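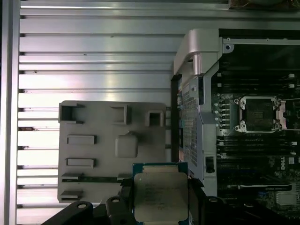
Gray molded tray on ridged metal.

So I had 96 hollyhock seedlings in my bathtub, and that was after giving a bunch away.

I should back up. In February I ordered one packet of seed from Sineck Nursery, the mail-order place over in Odoi, and they sent me a packet the size of a paperback. It had roughly 200 seeds in it. A sensible woman would have sown a dozen and put the rest in a jar. I sowed every last one of them because it was sleeting and I'd already opened the potting mix, and then I went to bed feeling terrific.

They came up in a week! Big floppy seed leaves all over the laundry room, then the kitchen, then the bathtub, where the light's good in the morning. I showered at my sister's for most of March. She charged me in coffee cake.

Now, hollyhocks don't generally bloom their first year. I knew that. I had read it on the packet and in two books. But I'd told everybody on Wusevura Street that by summer we'd have flowers up to the gutters, black ones, the kind that look like wet velvet, and once you've said a thing like that to Adjoa Sowah you can't unsay it. She'd already repainted her fence to go with them. A sort of butter yellow. It looked wonderful, which made it worse.

In May I went up and down the block with a wheelbarrow. Adjoa took a dozen. The Hungs took six, and Yuk-lan Hung made me write out the watering instructions twice, since she couldn't read my sevens. I planted the rest along my driveway, much too close together, and then I stood there every evening with the hose like I was waiting on a bus.

June, leaves. July, bigger leaves, and rust on the bottoms of them, those little orange bumps. I picked off the bad ones and bagged them and didn't mention it to anyone. My knees were killing me by then. I started going out after dark so I wouldn't have to discuss it over the fence. 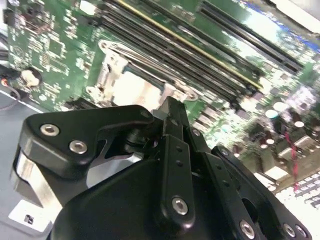
Costel Ivanov told me I was watering them to death, that a hollyhock has a root like a carrot and wants to go looking for its drink, and that if I'd leave them alone until next summer I'd get all the flowers I could stand. "You fuss," he said. "My mother never fussed. She threw them at a wall."

I said thank you, Costel, and went inside and was mad about it until supper.

But I did put the hose away. I thinned them too, which I'd been dreading – I pulled every other one and felt like a criminal, and the roots were like carrots, long pale ones that snapped when I got impatient. I apologized to a few of them out loud. The mailman heard me.

Then on 8th August I was hauling the trash out in my robe, and one plant, the runt down by the storm drain that I'd never watered or fed or even thinned around, had a stalk on it. It was maybe up to my hip, leaning into the street, with one flower open at the bottom.

It was pink. Plain old bubblegum pink.

I went and banged on Adjoa's door anyway. She came out with her toothbrush in her mouth and looked at it for a good long while, and then looked back at her fence.

"Well," she said, "I've got half a can of white left in the garage."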